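Search the archive Go
Last updated: September

From: Siiri Lapiņa
Subject: Re: Felt brims going wavy

Periklis Politis wrote:
> Mine lost its shape over the summer. Does steam help, or
> should I take it to Grirley?

Steam helps. Hold the brim over a kettle, keep it moving, then press it flat with your palm.
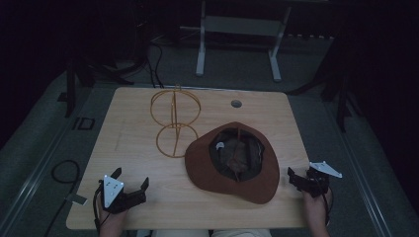

Let it dry overnight, 12 hours if the room is damp. Grirley takes about 2 weeks and does a decent job if the crown is bent too.

Siiri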